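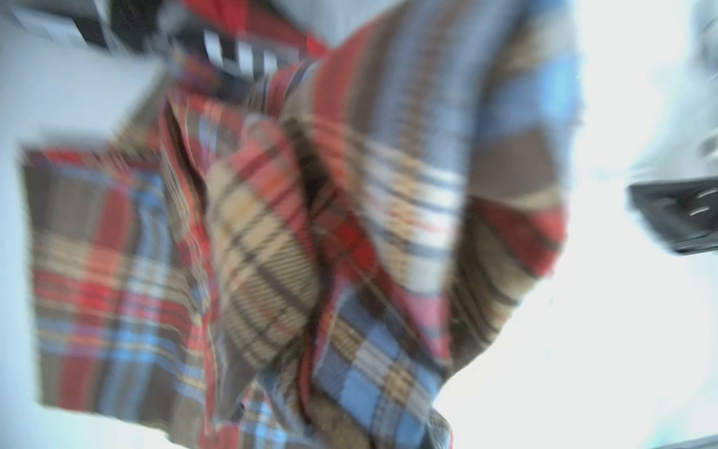

*Plaid in red, brown, tan and blue*

# Questions people ask me before booking

I'm Kęstutis Mockus, and I help owners of small businesses with the people side of things: hiring, awkward talks, time off, pay reviews, letting someone go. I work mostly with shops, workshops and small offices in and near Skulport, plus a few further out in Grolthorpe. I get the same questions by email nearly every week, so I've put my answers in one place. If yours is missing, write to me and I'll probably add it!

## Am I too small to need you?

Probably not. My smallest client has 2 people on the payroll and my biggest has just under 100. The two-person shop called me more often last year (they had their first ever resignation and it hit them hard). If you pay even one person who isn't you, you're a manager, whether you planned on it or not.

## What happens on the first call?

We talk for half an hour and I don't charge for it. I'll ask who works for you, what they do, and what's keeping you up at night. You don't need to prepare anything. Some people send me a long email beforehand, which is fine, but I'll still ask you to tell me the story out loud – I learn a lot from which part you start with.

## Do you write employee handbooks?

Yes, and I try to keep them short. I once inherited a handbook from a client that had a whole chapter on fax machine etiquette and not one word about sick days. Mine cover hours, pay, time off, safety, how to raise a complaint, and what happens when things go wrong. I write a draft, you mark it up, I fix it, and then it should go past an employment lawyer before you hand it out. I'm not a lawyer and I won't pretend to be one.

## I have someone who's always late. What do I do?

Talk to them this week, in private, and keep it plain. Say what you've noticed, with the times written down in front of you, and then ask what's going on. Then stop talking, which is the hard bit! I've sat in on a lot of these and the owner nearly always jumps in to fill the silence with an excuse on the employee's behalf ("I know traffic is terrible…"). Let them answer.

Sometimes the start time simply doesn't work with the school drop-off and you can shift it by fifteen minutes. Sometimes you can't, and then you need to say so clearly and put a date in the calendar to check in again. Write yourself a note afterward, too. Two or three lines is plenty.

## Can you just have the conversation for me?

No. I'll help you plan it, I'll practice it with you, and I'll sit in the room if that helps. But your people need to hear it from you. I did it for a client once, early on, and the employee spent the next month coming to me with everything, including a question about the parking. Never again.

## How often should I meet with each person?

Every 2 weeks suits most small teams. Once a month is okay for somebody who's been there for years and likes to be left alone. Twenty minutes is enough. Please don't cancel the meeting just because there's nothing to discuss – those are the ones where you hear about the job interview, or the back pain, or the idea for fixing the stockroom.

## Do I have to do annual reviews?

I'd love to say skip them, but I've changed my mind on this a few times. If you're meeting regularly, the annual one can be short, and it's a good spot to talk about pay. If you aren't meeting regularly, a big yearly review won't fix that. Most of my clients do theirs in November so that any raises can start in the new year. Retail people should pick another month, obviously.

## What software do you use?

I keep client notes in Karkus, and I use Lill for booking calls. You don't have to use either one. Plenty of my clients run their whole time-off system from a paper calendar in the break room, and I've left every one of those calendars right where it was.

## How much do you charge, and is there a contract?

I charge a flat monthly fee that depends on your headcount, and I'll give you the number on our first call. The minimum is 4 months. I used to go month to month, but people would call me in for a crisis, feel better, and vanish before we'd touched whatever had caused it. After that you can stop any time with a month's notice.

## Will my staff know you're involved?

I'd rather they did. A quick "I'm getting some help with being a better boss" goes over surprisingly well. What they say to me in private stays with me unless someone's safety is at risk or the law says I have to pass it on, and I tell them that up front.

## When can I reach you?

I answer the phone from 9 a.m. to 4:30 p.m. Email is fine at any hour, though I don't read it after dinner. If you're about to fire someone in the heat of the moment, please call first – and if I don't pick up, send them home with pay for the day and wait until we've talked.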